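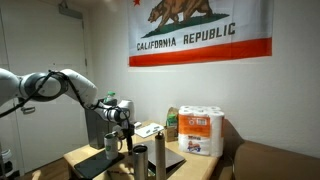 Mug day, March

Last updated: March, 11:40 pm

Big evening on the arm! Writing this up before I forget which settings I changed, because last time I forgot and Arif had to dig them out of the shell history.

Goal for this week is the same as before: go to the white mug, come down next to it, close on the handle, lift, put it back. No tumbler or steel bottle yet. They stay on the table as clutter so the planner has something to steer around, and I want to see how the depth readings cope with all that shiny metal.

Cable

Re-strapped the black cable along the upper segments and left more slack over the elbow. The old routing pulled tight whenever the wrist rolled past 80 degrees and the joint would fault out. With the new loop I ran the full wrist sweep 43 times and got zero faults. So happy about this. There's still a strand that dips down near the gray container on its way to the gripper, and I don't love it. Mitsuko thinks a small printed clip at the wrist would do it and she has already started drawing one.

Approach

Dropped the approach speed to 102 mm/s for the last stretch. It looks slow and a bit solemn but the fingers come down beside the mug instead of into it. Coming in from the gray container side works much better than coming over the top of the tumbler – the elbow stays high and the cable stays out of trouble.

Handle is turned to the right for all of these. Haven't tried it any other way. Arif wants random handle angles right away, I want one angle that works every single time first. We'll see who wins.

Depth

The steel bottle is a menace. Big holes in the point cloud, and every so often a ghost blob floating behind it, right over the gray tray. Mudby (our planner, for anyone new reading this) treats the blob as solid and takes a huge detour toward the couch. Funny the first time. I'm now throwing out any cluster under 691 points and the detours are gone in the runs I did tonight. That number is pure trial and error, please don't treat it as sacred. A smaller real object would vanish too, so the little white thing by the gripper is probably invisible to it at the moment.

To do

- wrist clip (Mitsuko)
- save tonight's config under a new name, NOT over the old one
- try the lamp off, see if the bottle behaves
- handle angles, start with small turns
- ask Arif where the short hex key went

If the clip fits I want to try a full pick and place tomorrow. Can't wait!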